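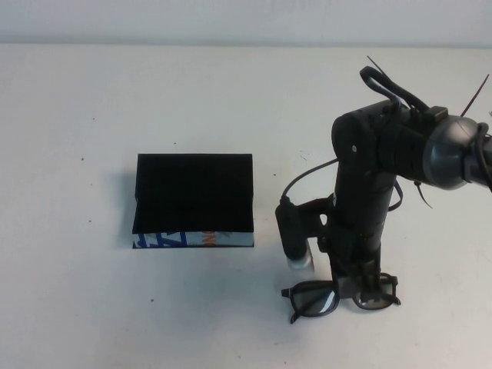

Asbridge Names New Executive Director After Long Search

May 21, 2023

The new executive director of the Asbridge Community Health Network has been on the job for less than a month, and she has already been lost in her own building twice. "There's a back stairway that looks like it goes to the pharmacy window, and it goes to the boiler," she told us over tea in the second-floor kitchen. "Both times the same gentleman from the front desk came and found me. He was very kind about it the second time."

She comes to Asbridge after nearly two decades in HIV care and sexual health, most of it spent in clinics a good deal smaller than this one. She started as a part-time intake worker while she was finishing school, became a case manager, then ran a housing program, and for the past several years was deputy director of the Dumier Center, across the state line. The board's vote to hire her was unanimous, and she was picked from a field of 58 applicants.

We asked what made her say yes, and she took her time with it, the way she does with most things.

"I wasn't looking to leave Dumier," she said. "I loved it there, I still do, and I cried in the parking lot when I turned in my keys, which I hadn't planned on doing. But I'd known about Asbridge for years. When I was a case manager we used to send people here if they were moving this way, and they'd call us back afterward to tell us they'd been treated well. You'd be surprised how rarely anyone calls to tell you that. So when the job came open, my wife put the posting on the refrigerator and didn't say a word about it for a week."

The Network served a little over 1000 clients last year between its main clinic and the smaller Bulmont office, which opened in the old savings bank and still has the vault. (They keep the holiday decorations in it.) Services include testing, primary care, PrEP, counseling, a food pantry and help with rent and utilities. She has spent most of her first weeks sitting in on all of it, often with a notebook, sometimes just with a sandwich.

"I asked every department if I could come and be in the way for a morning," she said. "The pantry put me to work. I bagged rice. I was told my bags were uneven, and they were, so I did them over."

What did she hear on those mornings? Transportation, mostly. The bus out to Bulmont runs every hour in the middle of the day and stops early in the evening, and clients with jobs have a hard time making appointments without giving up a half day's pay.

"One man told me he plans his blood work around the bus the way other people plan a vacation," she said. "He wasn't complaining. He was proud of how well he'd worked it out, and he showed me the schedule folded up in his wallet with his own notes on it. But I went home thinking, that's a lot of work we've handed to somebody who already has plenty to carry."

Starting in July, the Bulmont office will stay open until eight in the evening two nights a week, with a nurse and a case manager on site both nights. The Network is also putting aside money for 200 ride vouchers, to be given out by case managers as they see fit. She would like there to be more of them. She'd also like the paperwork for the vouchers to fit on one side of one sheet of paper, and she was firm about that. 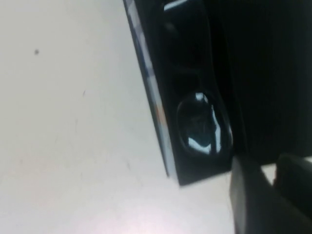

On the table at the Network's main office.

A good part of our conversation was about people who have been living with HIV for a long time. More than half of the Network's clients are now over fifty, and some of them have been coming since it was a phone line and a borrowed room above a dry cleaner's.

"When I started out, we didn't talk much about getting old," she said. "It would have felt like tempting fate. And now I have people asking me about knee replacements and whether they can move in with their daughter and what happens to the cat. These are wonderful questions! I'm so glad to be asked them. But our services were built for a different set of questions, and we have some catching up to do."

She hopes to bring over a program she helped start at Dumier, a monthly lunch for long-term survivors that began with one pot of soup and grew until it needed a larger room. There is no agenda at the lunch and no speaker. A benefits counselor sits at one of the tables and eats along with everybody else, and people wander over if they have something to ask.

"We tried it with a sign-up sheet first, and hardly a soul signed up," she said. "Then we took the sheet away and gave the counselor a bowl. I couldn't tell you exactly why that worked, but I've stopped arguing with it."

She speaks just as warmly about the younger end of the client list. The Hứa Fund, a small family foundation that has supported the Network's testing work for several years, has agreed to pay for a part-time outreach worker who speaks Vietnamese, and interviews for that position are going on now. She studied the language herself for a while in her twenties and describes the results as polite but very limited.

"I can greet your grandmother and I can order lunch," she said. "I can't explain a viral load to anybody, and that's who we need, a person who can sit down and explain it properly, in the language you'd use with your own family."

Money is on her mind too, as it would be for anyone in the job. One of the Network's larger grants is up for renewal next year, and she has read the last three applications from beginning to end. She found them well written and a bit too modest. There are also repairs to see to at the main office, where the roof over the counseling rooms is 30 years old and has been patched in more places than the maintenance staff care to remember. She has been up to look at it, in borrowed boots.

We asked about the staff, who have been through two interim directors and a good deal of waiting. She was quiet for a bit and poured more tea for both of us.

"They kept the doors open," she said. "They covered for each other's vacations, they covered the phones, and they didn't let the clients feel it, or not much. I don't think I get to walk in and announce a whole lot of changes to people who've done that. What I told them at the first staff meeting was that I'd like to have a conversation with each of them, an hour, sitting down, and that I'd bring the coffee. I'm not quite halfway through. Some of those hours have been two hours."

Has anything surprised her? The stairway, she said again, and how cold the conference room is, and how many people in town have stopped her at the grocery store to say they were tested at Asbridge years ago and never forgot the person who sat with them while they waited.

"They don't always remember the name," she said. "They remember that she had a green sweater, or that he talked to them about baseball. One woman told me the counselor had peeled an orange and given her half of it. She told me this next to the oranges, as a matter of fact, and we both got a little teary, and then I had to go find the eggs."

She and her wife have rented a house within walking distance of the main clinic while they look for something more permanent, and they would welcome word of anything with a porch. They have two elderly dogs who don't care for stairs.

Clients and neighbors are invited to come by and meet the new director at an open house in the main lobby this summer. Coffee and cake will be served, and the pantry will be open as usual. The date will be posted at both offices and at the front desk, where you can also pick up the new evening hours for Bulmont as soon as they're printed.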